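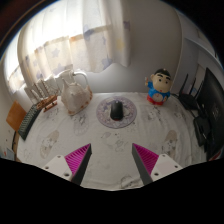 September 9, 2022

Five months into the automation project at work and I finally have opinions! I've been promising a few of you this post since April, so make some tea.

Quick background for anyone new: I do order processing at Siltham, mostly from home. Until spring my day was email in one window, the Zedby system in the other, and copying between them. Customer name, part number, quantity, delivery address, click, save, next. We get 4000 orders a month across the team, and there are eight of us, so you can imagine what my wrist felt like by Thursday.

Then Annelies Van Leeuwen from operations set up Flirano, a software robot that reads the incoming orders and fills in the Zedby forms on its own. If it understands everything, the order goes straight through. If it doesn't, it drops the order in a queue and one of us takes a look. I was the first in our team to try it and I had the silliest grin the whole morning, watching the fields fill up by themselves (I rang my colleague Ayuba Sulemana just so he could watch it too).

The first weeks were bumpy. It choked on our Norwegian customer, Grønli, every single time, all down to that ø. Annelies fixed it in an afternoon once we worked out what all the failed orders had in common. It also had a habit of reading phone numbers as part numbers, and that one took a lot longer.

What's changed for me? My queue is 40 orders on a normal day now, and they're the odd ones: a handwritten note in the margin, a part we stopped making, somebody asking for half a box. I talk to customers so much more! I know what they build, I know who is always in a hurry. And I still need my trusty keyboard and mouse, just for writing to people instead of pasting in postcodes.

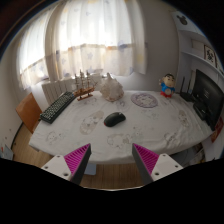
Keyboard on the left, mouse in the middle, ship and shell for company.

It isn't all sunshine. Ayuba misses the easy orders, and I get that. They were a bit of a rest between the hard ones, and a day of only puzzles can leave you pretty fried. We asked for longer breaks in the afternoon and got them. We also asked, all of us together, whether jobs would go. The answer was no, with two people moving to customer visits because they wanted to, and I'm glad we got that in writing.

Next up is returns, which are a complete mess, and I've already put my hand up to help write the rules for it. Annelies is coming over the week after next with a stack of old return forms and we're going to sort them by how awful they are.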